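The Pantry Letter, January

Tap water, and the year I finally paid attention to it

Hello again, friends of the pantry! I promised last time that I would get to the subject of water, and a few of you wrote back to say you couldn't imagine how I'd fill a whole letter with it. Well, pour yourself a glass and sit down, because I have been thinking about water for most of the winter and I have a lot saved up.

It started with tea. I moved to Skondport in the fall, as the longtime readers know, and the first thing I unpacked was the kettle (then the cat's dish, then the sheets, in that order). I made the same black tea I have made every morning since college, from the same tin, in the same brown mug. It tasted like a wet sweater. I figured the mug still had dish soap in it, so I washed it and tried again. Wet sweater. I threw out the tin and bought a new one. I'm a little ashamed of how long I blamed the tea.

My downstairs neighbor, Ea Thoroddsen, set me straight. She has lived in the building for 13 years and she took one sip, made a face, and said, "Well, that's Skondport water for you." Then she marched me down to her kitchen and showed me the inside of her kettle, which looked like the floor of a cave. Hard water! I grew up on soft water and never knew it, the same way you don't know you have an accent until you leave home.

So for those of you who are as clueless as I was, hard water has a lot of calcium and magnesium dissolved in it. It picks them up from the rock it passes through on the way to you. It's fine to drink. Plenty of people like the taste better, and Ea is one of them when it comes to a plain cold glass. But it does funny things to tea. You get that filmy skin on top, the color goes muddy, and the bright, sharp part of the flavor just sort of leaves the room. It leaves spots on the glasses too, and it makes beans take forever if they're the least bit old.

The beans deserve a paragraph of their own. I had a bag of chickpeas that came with me in the move and I soaked them overnight like a responsible person. Then I simmered them. And simmered them. I went out for bread and came back and they were still like gravel. I called my sister and complained for a good while, and she asked whether I'd put baking soda in the soak. I hadn't, I never needed to! A half teaspoon in the soaking water for a pound of beans, rinse them well after, and the next batch was tender before I'd finished the crossword. Don't go heavy with it or they'll taste soapy and fall apart. If you're making hummus, falling apart is just fine.

Once I knew what I was up against, I went a bit overboard. I sent for the water report from the town. Did you know you can do that? Most water suppliers in the US put one out every year, and if yours isn't in your mail pile you can call and ask. Mine said the hardness was 208 milligrams per liter, and Ea said "told you" without looking up from her soup. Anything over 180 is usually called very hard, so I felt my tea had been treated unfairly by geology.

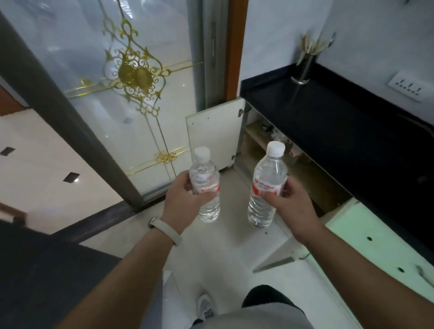 Then came the tasting. I had Ea up, plus two people from my bread group, and I set out cups with bits of masking tape on the bottom so we couldn't tell which was which. One was straight from the tap. Another was tap water that had sat in a pitcher in the refrigerator overnight. There was a filtered one, from a Kleinschmidt pitcher that I picked up at the hardware store, and a store-bought spring water called Endusa that comes from someplace with a mountain on the label. I boiled up a second round of all four and made tea with each.

For plain drinking, the overnight pitcher won, and it wasn't close. I was so surprised! It's the same water that comes out of the faucet. But our tap has a swimming pool smell to it, and letting it sit in an open pitcher takes some of that away. Being cold helps a lot too. (A caution for the nerds among you, and I know who you are: some towns treat their water with chloramine, and that doesn't drift off the way plain chlorine does. Your water report should say which one you've got.)

For tea, the filtered water came out ahead, with the spring water right behind it. The tap water tea was last on every card. One of the bread people wrote "pond" next to it and underlined it. I've kept the card on the refrigerator.

Now, about bread, which is what half of you subscribe for. I had worried that my starter would sulk after the move, and it did for a week, but I don't think the water was to blame. The kitchen was cold. I've got it sitting on top of the refrigerator now and it's back to climbing out of the jar by lunchtime. Hard water is supposed to make a dough a little tighter and a little slower, and I do notice mine wants a splash more water than it used to. I've been adding a tablespoon at a time until it feels right. If you've moved lately and your loaves have gone strange, check the temperature of your kitchen before you go buying anything.

Coffee is another matter and I'm going to get letters about it. I barely drink the stuff. Ea does, and she swears the tap is better than the filtered for her stovetop pot, says the filtered tastes thin. I've read that coffee does want some minerals in the water to bring the flavor out, so she may be onto something. Very soft or distilled water makes a flat, sour cup. If you have strong feelings, write in and I'll print the best ones next time.

A word on the kettle, too. Please go and look inside yours right now. If there's a white crust, fill it halfway with equal parts white vinegar and water, bring it to a boil, switch it off, and let it sit for an hour. Pour it out, then boil it twice with fresh water and dump that as well. Crack a window while you're at it. Lemon juice works and smells nicer, but you'll go through a lot of lemons. Ea uses citric acid powder from the canning shelf, a tablespoon to a quart, and I have come over to her side on this one. A box cost me less than a sandwich and I've hardly made a dent in it. Check the booklet for your kettle first, of course, some of them are fussy.

And while we're on the subject of water, have you got any put by? We lost ours for a day and a half just before the holidays when a main broke out on the Wistunano road, and I had exactly one ice cube tray and the cat's dish to my name. The usual advice is a gallon per person per day, three days at the very least, and a bit extra for the animals. I keep mine on the floor of the hall closet now behind the vacuum. If you fill your own jugs, use clean food-grade ones, write the month on a piece of tape, and swap them out every six months. Don't use old milk jugs, you can never get the milk all the way out and the plastic goes brittle. The store-bought kind should live somewhere cool and dark, away from the paint thinner and such.

I did try making ice out of the different waters for the sake of completeness. The spring water ice looked exactly like the tap water ice. Boiling it first didn't give me those clear cubes you see in fancy bars either, and I had a kitchen full of steam for my trouble. A reader from last year's iced tea letter told me to freeze it slowly in a small cooler with the lid off, so that's next on my list, as soon as I can clear out the freezer. There are 40 dumplings in there that need eating first.

A few odds and ends before I go. The lentil soup from the last letter should have said one teaspoon of cumin, not one tablespoon. I'm sorry to everybody who made it as printed, and thank you to the reader who said she liked it that way. The recipe binder is up to 70 pages and I'm still taking soups, especially anything with barley. Handwritten is fine, I can read nearly anything.

Next month is dried mushrooms. If you've got a good way of getting the grit out, send it along by the middle of the month so I can try it before I write.

Warmly, from a kitchen with a very clean kettle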